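Craft diary, 2023-09-19

Second go at the salt dough beads with the children, and the first day at the new table.

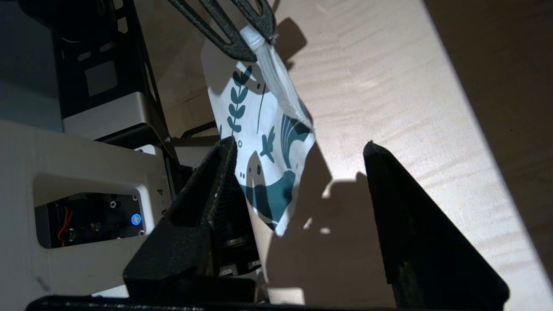 Morning

Up early to get the dough made before breakfast. Two cups of plain flour, one of fine salt, one of water, though I held back the last splash and was glad I did. The batch we made in May was far too sticky and we lost half of it to the tea towel. I kneaded it for 8 minutes by the kitchen clock and left it under a bowl while I did the packed lunch.

Vitale was awake by then and wanted to start straight away. I said after porridge. He ate the porridge very fast.

We rolled the beads on greaseproof paper. He likes them big, the size of a marble or more, and Ulis likes them tiny, so the tray was a mixture and I knew they would not all dry at the same rate. I put the small ones at the front so they could come out first. Holes made with a wooden skewer, turned as it goes in so the bead keeps its shape. Ulis did most of the holes. She pushed a few right through into the paper and we had to peel them off and roll them again.

Oven at the lowest setting. I wrote 200 minutes on the pad from last time, and that was right for the big ones. The small ones I took out after two hours.

Afternoon

Walked into Komedstead for paint while Demyd Moroz sat with the children and the oven. The shop had no yellow. I bought red, a green, a white and a pot of varnish, and elastic thread, 60 pence a metre now. Came back by the allotments – longer, but dry underfoot.

Demyd had got them cutting up an old cereal box for a sorting tray while I was out, a row of compartments with the dividers slotted in. It is better than the egg box we had been using. He also told Ulis that if she made one bead every day until she was grown up she would need a bigger house, and she has been asking me about it ever since.

Painting took up the rest of the afternoon. One coat of white first on everything, otherwise the red goes on brown. I threaded them on skewers and propped the skewers across a baking tin so they could be turned without fingerprints. Vitale painted his all green. Ulis wanted stripes, and got stripes on four of them before she lost patience and went for spots, done with the end of a matchstick.

Evening

Varnish on after they were in bed, window open. Two cracked, both large ones, both from the back corner of the tray. Next time I will turn the tray halfway.

Posted the recipe to the Vulon parents' page as I had promised. The page has 1,087 members, and the first reply asked whether you can use self-raising flour. I said no – it puffs up and the holes close.

To do: yellow paint, more thread, find the small scissors. Threading tomorrow after school if the varnish is hard. Ulis wants hers to go to her grandmother, so I need a box for the post as well.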